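件名: Re: 手持ちグリッパの指先パッド、厚みどうするか

Zetthorpe工作室のMLの皆さま

取り急ぎ。木曜の夜しか作業台が取れないので短く書きます。

> Flamicoのパッド、薄い方だと布が滑りませんか?
> うちはタオルで試して全滅でした。
> あとネジ、上から締めるのか横からか教えてください。

滑ります。薄い方はやめました。今は黒いブロック型の指、左右とも。ネジ穴は上面側にあるので上から締めてます。横からだと工具が入らない。
腕側のガタはDroteckのスペーサを2枚かませたら収まりました。開き幅の信号は202番のトピックに流してます、前の番号のままだと読めないので注意。

布は青いTシャツ、胸に白プリント。タオルより襟と袖がある分むずかしいです。机はいつもの穴あきのやつ。
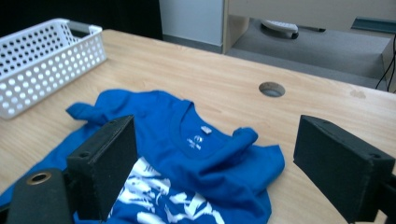
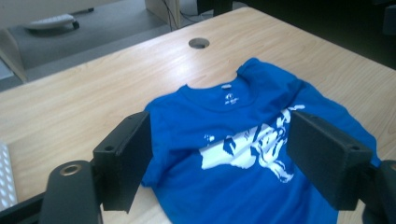

2つの指の間に青いTシャツ、どちらも同じ机です。

Brophyのメンバーからは、プリントの上をつまむと生地だけのところと摩擦がぜんぜん違うので、最初は裾の無地の部分で閉じ力を決めたほうがいい、と返事が来てます。袖は後回しで、肩の縫い目から始めると楽だそうです。なるほどと思ったので次回はその順でやってみます。

残りの作業
・指の角度の再調整(左右でちょっとずれてる気がする)
・ケーブルの固定。テープはもう限界
・記録スクリプトが4回に1回落ちる件、まだ原因わからず。詳しい人いたら助けてくださいい
・厚い方のパッドの予備、在庫2組。欲しい人は返信で

設計データは共有フォルダに上げときます。ファイル名が旧版のままなので、更新日時のほう見てくだい。

では作業に戻ります。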